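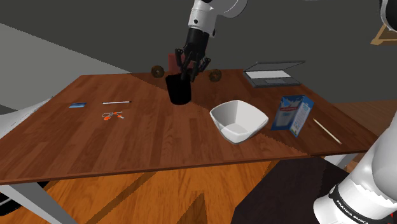
**Progress report to the Sayce Equipment Fund**
Period ending 23/12/2024
Prepared by Annelies Zaugg, Fasilville workshop

Dear Kylie,

You asked for something shorter than the October report. Alaric has taken out all the graphs, and I have taken out most of Alaric's remarks about the freight company, so we should be fine.

**Where the money is**

Of the two line items you approved, one is spent and one isn't. The simulation line went to workstation time, the scene-building work and Hawi Araya's contract. It is closed, on budget, and I would like that noted somewhere prominent, as it has not happened to me before. The hardware line is untouched apart from a deposit to Fliltalex for the arm mount, which they describe as "refundable in principle."

We have not bought the arm. I know the plan said we would have by now. The plan was written by me in a good mood.

**What we did in place of buying things**

The condition you put on the hardware line was that we prove the job in simulation first. I grumbled about this at the time (Engelbert has kept the email). I am now prepared to say it was a decent idea, and I'd be grateful if you didn't forward this paragraph to him.

Hawi built the tabletop setup with a simulated Franka arm and a parallel gripper. The task is clearing a desk: pick the named thing, leave the other things alone, put it where it was asked for. We started with the black cup, standing upright, gripper coming down over it with the fingers open on either side of the rim. Around it is the sort of stuff people leave on tables, including donuts, a laptop, a pen, a carton and a bunch of keys. The donuts were Alaric's request. He says they are geometrically interesting.

We ran the cup task in batches of 100 and did 400 runs in all. The first batch was poor, mostly because the arm came in too low and clipped the cup on the way down. Hawi raised the approach height and the later batches were much better. The remaining failures are nearly all collisions with neighbors, when the random placement puts something tall right up against the cup. A person would move the tall thing. Our arm has not been told it may do that, and we have decided to leave it ignorant until spring.

Keys are bad. They are bad in simulation, where they behave like a small stiff sculpture, and I expect them to be worse on a real table. I'd rather say so now than in the final report.

**What this changes in the shopping list**

- **The arm.** Same model as proposed. Reach was my main worry and the simulated table has been a fair test of it. The far edge and the back corners are all reachable without the elbow doing anything alarming.
- **The gripper.** Keep the standard parallel one. We had penciled in a second, fancier hand. Take it out. Nothing in the cup runs asked for it, and the keys would probably defeat it too.
- **Fingertips.** Add a box of spares in two materials. Engelbert Ruchti has run arms at Sornodport for years and tells us he goes through them like pencils.
- **The table.** We had budgeted for a proper optical bench. I now think a plain sturdy table will do, bolted down. Please enjoy this sentence, you won't get many like it from an equipment report.
- **Mounting.** The Fliltalex mount wants 60 cm of clear floor behind it. We have that if the filing cabinet goes. The filing cabinet has been told.
- **Safety.** Light curtain and a second emergency stop, both missing from the original budget. This was an oversight and it was mine. Dropping the fancy hand covers them with a little to spare.

The revised total comes in under the approved hardware line. I checked it, Alaric checked it, and then we swapped spreadsheets and checked each other's, which cost an afternoon and one friendship, since repaired.

**Things that are late**

The written comparison of leasing against buying. It exists as notes. The short form is that leasing looks cheaper until you read the part about who pays for recalibration. You'll have it with the next report.

The electrical work in the bay. The electrician has been out twice and admired the ceiling both times. We need the new circuit before the controller can be switched on, and I don't want a crate sitting in the corridor while we wait, so I'm holding the purchase order until the circuit is signed off.

The arm's delivery quote ran out while we were doing all this. A fresh one has been requested. I'm expecting it to be higher and have left room.

**What we need from you**

1. Approval to move the second-gripper money to the light curtain and emergency stop.
2. Approval to swap the optical bench for an ordinary table, with the difference held back for spares.
3. Your view on whether the Fliltalex deposit should sit under hardware or installation. Alaric says one, I say the other, and you have the form.

If the first two come back in January, we can order as soon as the electrician stops looking up.

Regards,
Annelies

Copy: Alaric Brannigan, Hawi Araya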